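Ticket 3372
Product: Kontogiannis trail camera, cellular model
Area: Milside elk unit, north boundary
Status: Open, waiting on parts
Priority: 3

Reported problem: Camera on the Bremus Creek crossing stopped sending pictures in October. Hunters use this feed to check elk movement before they apply for late season tags.

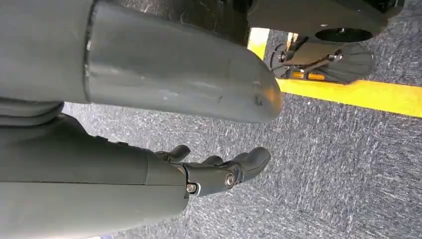
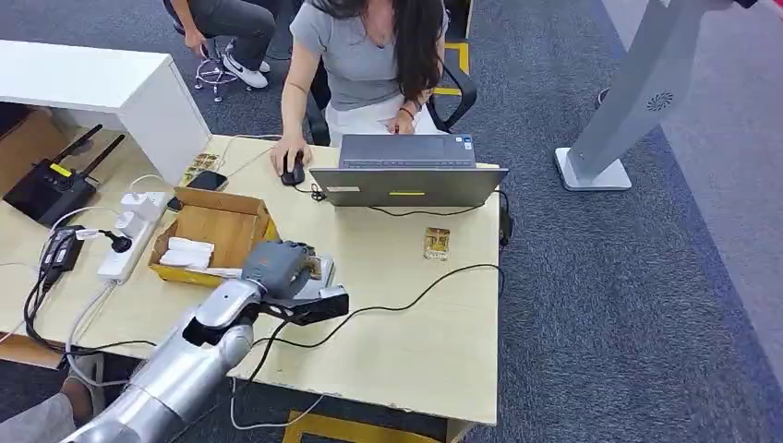

Step 1. Account check
Plan is active. Monthly limit is 2000 pictures and the camera had not reached it. Last upload was at 4:40 a.m., a cow elk and a calf.

Step 2. Remote restart
Sent the restart command from the Jolov app. No reply. Sent it again after an hour. Same result.

Step 3. Site visit
Camera still strapped to the tree, lens clean, door latched. Battery tray read 9 volts under load, which is too low for the modem on this model. Swapped in a fresh set of lithium cells. Camera powered up and took test pictures to the card, but the signal light stayed red.

Step 4. Antenna
Found chew marks on the antenna lead where it leaves the housing, probably squirrel. Put on the spare antenna from the truck. Signal light went to amber, then back to red. The connector on the housing is loose and turns by hand.

Step 5. Card
Pulled the card and copied it. Pictures are there for the whole gap, so the elk count for the unit can still be done by hand. Put in a blank card and left the camera running.

Next action
Order a housing connector and a metal sleeve for the lead. Card to be swapped every two weeks until the part is in. Please do not move the camera, the count depends on the same view of the crossing.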